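Members > Productions > House Guide > Section 4: Preparing the Auditorium

Search the guide Enter keyword Go

4. Preparing the Auditorium for a Performance

This section applies to all evening and matinee performances given at the Cistness Playhouse, including those by visiting companies. The front-of-house manager is responsible for completing each step before the doors are opened.

4.1 Seating

1. Confirm the layout with the stage manager. The standard layout has 200 seats; the extended layout has 260.
2. Lock the wheels of every seating unit before anyone is allowed onto the risers.
3. Check that row letters and seat numbers are in place and can be read from the aisle.
4. Keep both side aisles clear to their full width.

CAUTION: Do not extend the seating while the stage apron is raised. The front unit will strike the apron rail.

4.2 House Lights

1. Turn the key switch on the Pinow panel to HOUSE.
2. Raise the lights to full and walk the auditorium from back to front.
3. Report any failed lamp to the duty technician, extension 719.
4. Return the key to the box office.

Note: Aisle lights are on a separate circuit and must stay on until the last patron has left.
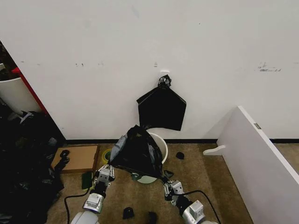

Bin and garbage bags at the wall.

4.3 Opening the Doors

1. Obtain clearance from the stage manager by headset. Clearance given in person must be repeated by headset.
2. Post one usher at each entrance and one at the foot of the stairs.
3. Open the doors on the manager's instruction only.
4. Admit latecomers at the points marked on the cue sheet. For the Carhuamaca one-act plays, admit latecomers between plays only.

4.4 After the Performance

1. Bring the house lights to full once the curtain call has ended.
2. Check each row for lost property and enter all items in the house log.
3. Unlock and retract the seating if the Kustby rehearsal group has the hall the next morning.
4. Secure all exits by 11 p.m.

Requests to vary this procedure should be sent in writing to Octavio Llanos, House Operations, before the technical rehearsal.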